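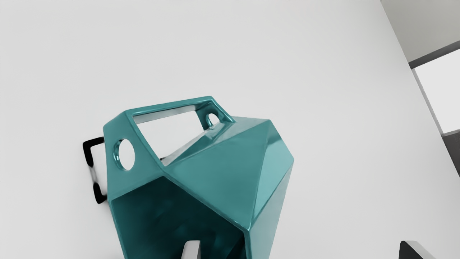
November
By Leonie Thiele, Plostent press desk

Plostent puts robots on the packing line at its Asfaw works, and the packers keep the kettle

Plostent, the homeware maker, has switched on robot handling across the finishing and packing hall at its Asfaw works. The system was supplied by Ronex and rehearsed for most of a year inside Triten, the simulation software in which every awkward item in the catalogue was picked up, put down and, in the early months, flung across a room that doesn't exist.

The company would like to say that the project went smoothly from the first day. The packers have asked to see this release before it goes out, so the company will say that it went smoothly from the fifth month.

The new cells take over the lifting, turning and placing of finished vessels between the polishing benches and the packing tables. Until now that was done by hand, by people who stood up for the whole shift and turned at the waist each time a piece came through. At full running the hall moves 2,630 pieces a day. The company physiotherapist has been raising the matter of waists for a long while, in memos of increasing shortness.

Faceted pieces were the hard part. Plostent's angular range sells very well and is miserable to hold. It has slopes where a gripper would like a flat side, openings where it would like a wall, and a glossy finish that shows every mark. An experienced packer learns to take such a piece by the handle or by a lower edge, depending on how it has landed, and does so without looking. A robot has to be told, and then told again when somebody in the design studio moves a corner.

"We asked the packers how they did it and they said they just picked it up," said Gadisa Feyisa, who leads automation at Plostent. "So we asked them to do it slowly. They couldn't do it slowly. We ended up watching Mebrat's hands for a week, and she was very patient about it until the Thursday biscuits ran out."

Mebrat Moges had packed at Asfaw for years before the project and is now one of its grasp setters, a job title she describes as "dreadful, but it comes with a chair". Grasp setters work in Triten, choosing where the fingers should close on each new design and at what angle they should come in. They run the attempt on screen, look at it from close to, and change it. When a grasp holds up, it goes to the hall to be tried on a real piece at walking pace, with a packer's hand near the stop button.

"The first one I set, it put a finger straight through the front opening and carried it off like a handbag," Moges said. "The engineers were upset. I told them that's how I carry them when the supervisor's at lunch."

The supervisor, Lachlan Yule, has asked for it to be recorded that he takes a short lunch.

What changes for the people in the hall

No jobs have been cut as part of the project, and none of the 33 people on the packing team has been moved to another site. Plostent knows that every press release of this kind contains that sentence. It has therefore been put into the site agreement as well, where it is harder to reword, and a copy hangs by the clocking machine.

The jobs themselves are different. Packers now work in pairs, with one person checking pieces as they arrive and the other wrapping and boxing. They swap at the break. Lifting from floor level has gone from the job altogether. So has the late shift's old habit of racing the early shift, as the robots move at the same pace whoever is watching and can't be talked into a bet.

Each packer can stop a cell at any time without asking and without filling in a form. This took some arguing. The first draft of the procedure had a form with two signatures, and the packers returned it wrapped in three layers of tissue, in a box marked fragile. The current procedure is a single line long.

Training took place over 90 paid hours per person, spread across the summer. It began in a classroom, which was unpopular, and moved quickly to the hall, where people learned to clear a dropped piece, restart a cell, and tell the difference between a robot that has stopped for a reason and one that is simply thinking it over. The second kind has become less common since a software update in the spring, although Yule reports that the cell nearest the loading door still has its moments.

Not everyone was won over. Several packers said in the staff survey that the hall was now too quiet and that they missed being able to blame one another for breakages. Others asked for the radio to be turned up. It has been turned up. The office upstairs has since asked for it to be turned down, and talks are continuing.

Rehearsing on the cheap

The use of simulation was less a matter of vision than of breakages. Plostent's earlier attempt at automatic handling, some years ago, was tested directly on finished stock. The company still has a mosaic from that period in the visitors' toilet, and it is much admired.

This time, 137 designs were set up in Triten before a single robot was bolted to the floor. Shape, weight and finish were entered for each, and the grasps were tried over and over with small changes: a piece turned slightly, or set down a little off its mark, or leaning as it would if the person before had been in a hurry. Designs that gave trouble went back to the setters. A handful went back to the studio with a polite note, and one came back from the studio with a less polite one.

Sarmīte Adomaitis, head of design, said her team had been wary of a machine having views on its work.

"I was told that a vase was 'not graspable', and I said that it was not meant to be grasped, it was meant to be looked at," she said. "Then Mebrat pointed out that it does have to get into the box. We have changed one corner. I will not be saying which, and I would be grateful if people did not come round to the showroom to guess."

Designers at Asfaw can now open a new piece in the simulation themselves and see how the fingers would approach it before the first sample is made. Adomaitis said she had tried it and found it more absorbing than she had intended to. She has also asked whether the room in the software could be given better curtains. Ronex has logged this as a feature request.

There are limits, and the company would sooner mention them here than be asked about them later. The simulation is good on shape and position. It is less good on the things that a hall full of people adds, such as a stray strip of packing tape, a jumper left on a guard rail, or a piece that still carries polish from the bench. Those are picked up in the slow trials on the floor, and by packers noticing them, for which there is now a small payment per useful report. Reports about the radio do not qualify.

Handmade pieces, repairs and anything with a trailing part will stay with human hands. So will the boxing itself. Ronex did offer a machine for folding tissue paper, and a demonstration was held. Plostent thanks Ronex for the demonstration.

What happens next

The cells will run on the day shift only until the new year, while the team gets used to them and the last of the older range is entered. Evening running will follow if the packers' representatives agree. They have said that they will consider it and that they would like to discuss the chairs.

Two more grasp setters will be appointed from within the hall, and applications are open to all packing staff. No background in computing is needed. Applicants will be shown an awkward object on a screen and asked how they would pick it up, and the panel, which includes Moges, will be looking for people who have an opinion straight away.

Journalists are welcome to visit the hall during working hours. Visitors will need closed shoes and should allow time for the site tour, which Yule gives in person and doesn't shorten. The visitors' toilet is on the left as you come in.

Notes to editors

Plostent makes household vessels, planters and lighting at its Asfaw works. Ronex supplied and fitted the handling cells and maintains them under contract. Triten is the simulation software used to set and test the grasps; the grasps belong to Plostent, and the setters are credited by name in the file for each design, at their own request.

Staff quoted here approved their quotations. Gadisa Feyisa has asked us to add that the biscuits were replaced the same afternoon.

Contact: Leonie Thiele, press desk, Plostent, Asfaw works | © Plostent. All rights reserved. | Back to top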